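Isley Open Day

The Isley Open Day is a public event held each year at the Isley Works, a robotics workshop in the town of Plomden. Visitors are shown robot arms carrying out everyday tasks such as writing on a whiteboard, sorting small parts and folding cloth. The event is best known for its handwriting demonstration, in which a robot arm writes numbers chosen by the public. Entry is free, and the workshop is closed to normal work while the event is on.

Background

The Isley Works occupies a former bottling plant on the east side of Plomden. The building was bought by Arnex, a maker of light robot arms, which needed more floor space than it had at its first site in Hamel. Arnex moved its assembly benches to Plomden and kept the old name of the building, which is still painted on the gable facing the canal.

For several years the works had no public access. People living nearby could see lights on at night and hear the air compressors, and the town newspaper printed letters asking what was being made there. Huguette Lecomte, then head of testing, proposed letting residents in for one day to see the machines run. The first open day took place in June and used a single room on the ground floor. Visitors stood behind a rope and watched one arm move wooden blocks between two trays. There were no printed guides, and the engineers took turns speaking.

The event was moved to July after the first year. The June date had fallen close to the end of the school term, and local teachers had asked for a date when families would be free.

Program

The open day runs from mid-morning until late afternoon. Visitors enter through the loading bay and follow a route marked with yellow tape. The route passes through the assembly hall, the test room and the writing room, then leads back outside to the yard, where food is sold.

In the assembly hall, arms in different stages of completion are laid out on benches. Staff show how a joint is put together, how the cables are fed through the inside of the arm and how each motor is checked before it is fitted. Visitors may lift a finished forearm section, and children are given spare gears to turn by hand.

The test room holds the sorting and folding stations. At the sorting station an arm picks washers and bolts out of a tray and drops them into cups. The folding station was added later and is less reliable. The arm takes a dish towel by two corners, lays it flat and folds it in half. When a fold fails, the operator shakes out the towel and starts the program again. Lecomte has said in talks to visitors that she prefers the failures to be seen, and the station has never been screened off.

Groups in the test room are limited in size, and a bell is rung when the next group may enter. Talks are given in the same room at midday and again before closing. They cover how a task is taught to a robot and what kinds of work the arms are sold for, mainly light packing and laboratory handling.

Handwriting demonstration

The writing room contains a whiteboard and a robot arm fitted with a marker. A visitor calls out a number, the operator types it in, and the arm writes it on the board. The board is then wiped and the next visitor takes a turn.

Two methods of writing have been used. In the early years the arm followed fixed outlines taken from a computer typeface. The results were even and easy to read, but visitors compared them to a printed sign. The second method is based on recorded human movement. An operator guides the arm by hand through a numeral many times, and the control program learns to produce strokes of its own from these recordings. Numbers written in this way vary from one attempt to the next. Loops may be uneven, corners may appear where a person would draw a curve, and the whole numeral may lean.

A set of 1,106 recordings was used to prepare the arm for the open day of 2025-07-20. It covered the ten digits, with extra recordings of those that had given trouble in practice. The 8 received the most attention. It is normally drawn in one stroke that crosses itself, and a small error early in the upper loop is carried through to the point where the line has to close. The 4 and the 5 posed a different problem, as many people lift the pen partway through them. The arm had to learn when to leave the board and where to touch it again.

Pressure is the other main difficulty. A marker pressed too lightly skips, and one pressed too hard wears down its tip and may push the board back on its mounting. The arm measures the force at its wrist and adjusts as it moves. Markers are changed during the day, and the operators keep the used ones for practice.

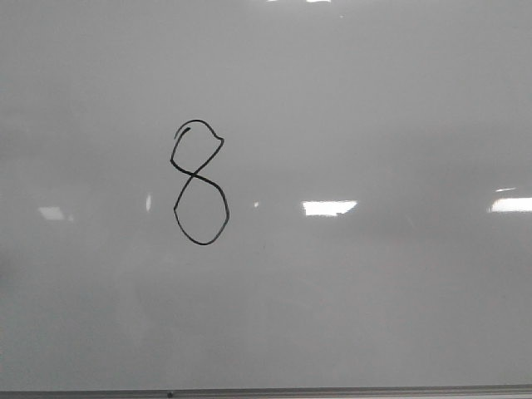 Why is an 8 harder for a robot arm to write than a 1?

An 8 has curves that change direction and a line that crosses itself and must end where it began, while a 1 can be made with a single straight stroke. The arm has to keep its speed and pressure steady through every turn of the 8, so there are more places for a small error to show.

Reception

The handwriting room is usually the busiest part of the route. In the second year of the learned method, 200 visitors put their names down for a turn, and the list was closed before the end of the day. A later change allowed families to choose one number together, which shortened the wait.

Opinions on the learned handwriting have been mixed. Some visitors have written in the guest book that the older, even numerals looked more skilled. Others have said that the uneven ones were more interesting to watch, as they could not tell in advance how a digit would come out. Schools in Plomden have asked for letters to be added. Arnex has tested capital letters at the works but has not included them in the public program.

The folding station has drawn complaints about its slow pace. It was moved nearer to the door so that groups could pass it without stopping.

Access and safety

The arms in the test room and the writing room run at reduced speed during the open day. A low barrier stands in front of each one, and an operator with a stop button remains at the station whenever the arm has power. Visitors are asked to tie back long hair and to leave large bags at the loading bay. The route is on one level and can be used by wheelchairs throughout, apart from the viewing gallery over the assembly hall, which is reached by stairs.

Photography is allowed in all rooms except the motor test area. Dogs are not admitted to the building but may be brought into the yard.

See also

Arnex
Hamel workshop
Plomden Canal
Robot handwriting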